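I promised a few of you an update on the breakfast table project, and then the holidays ate my good intentions, so let me catch you up over a cup of tea (mine has gone cold twice while I sat here deciding where to begin).

The short version is that I've been learning to teach a pair of robot arms to handle a breakfast setting, bread and plate and cutlery and all, and that I am a much worse teacher than I expected! Every lesson is me driving both arms by remote control, start to finish, with the cameras recording. I did 52 of these in my first stretch at Fletby, and when I watched them back I wanted to throw out nearly all of the early ones. I dithered. I'd go toward a bun, change my mind, back off, wander over to the plate, and come back again, and of course a learner that copies you will copy the dithering too.

Vidar Lindholm sat with me for a whole afternoon and hardly said a word until I asked him straight out what I was doing wrong. He told me to decide on the piece of bread before my hands moved at all, and then to go and get it the way I would at my own kitchen table. Such plain advice, and I'd been so busy minding my wrists that it hadn't crossed my mind. We keep two views of every lesson, one from down at the gripper and one from a camera that takes in the whole table, and I've grown fond of flipping between them in the evenings.

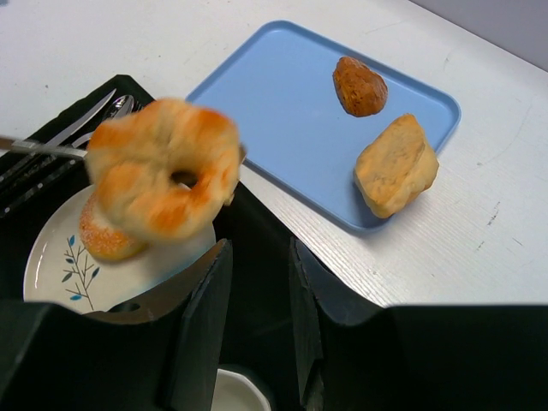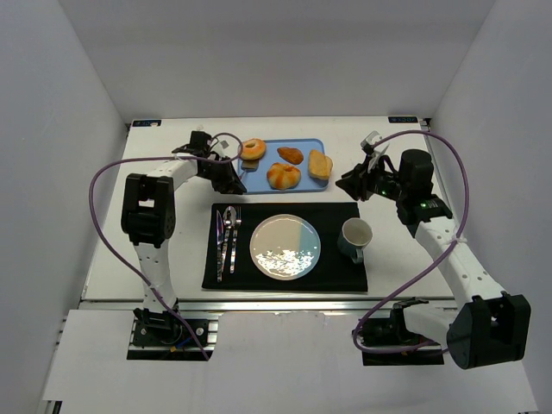

Braulio Chávez wrote back after I sent him my notes, and he disagrees with me about the early lessons. He would keep the hesitant ones, or at least the ones where I got into a muddle and found my way out, on the grounds that a robot which has only ever been shown smooth reaches has no idea what to do after a bad one. His rule is to save the recoveries and drop the daydreaming. "If you were fixing something, keep it," he wrote, "and if you were just thinking, cut it."

I've been chewing on that since. It means going back through the old recordings, which I'd been hoping to avoid, but I did 4 last night and found 3 I would have tossed that I'm now going to keep. The rest will have to wait until I'm back from Edcombe in February.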